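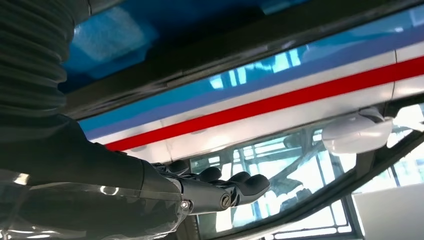 Line Partner, Robot Cell - Berna workshop
Full time, day shift

Cirnska is hiring two people to work next to the robots in our Berna workshop, where we teach machines to handle parts that people have always handled by hand. If you've spent time on an assembly line, in a body shop or in a stockroom, we would love to hear from you!

What the job looks like now
When we started, everyone on the team lifted, turned and set down the same parts all shift long. The robots have begun to take over some of that. What's left for people is more varied, and to our minds a lot more interesting: laying out parts, choosing the next task, stepping in when a grip goes wrong, and telling the programmers what a good pair of hands would have done differently. That last bit matters hugely. Our programmers know code, but they didn't grow up handling sheet metal and molded plastic.

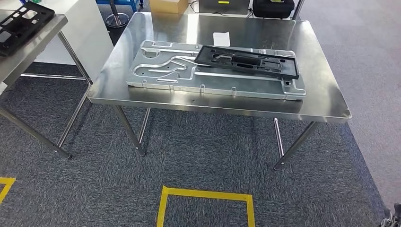 You'll set up stamped plates and plastic frames on the work tables, put them back between runs and write down anything odd in the shift log. The log has 800 entries so far and we read every one. You'll also help plan the Moschos station, which opens in April and still has no fixed layout - your opinion on table height and walking distance will count.

We want to be open about the change. Some tasks will go away. Everyone who worked the old handling line was offered training on the cell, and the same training is part of this job, paid, from your first morning.

What we're looking for
Steady hands and a good eye for parts
Comfort with speaking up, and with pressing stop
Clear notes in plain English
No robot experience needed

Shift starts at 7:30 a.m. and ends at 4 p.m.

To apply, send a short note about work you've done with your hands to the Bollov hiring desk, which handles our applications, and quote job number 2911. A resume is welcome but you can skip the cover letter. Everyone we interview gets a walk through the workshop and time to talk with the crew.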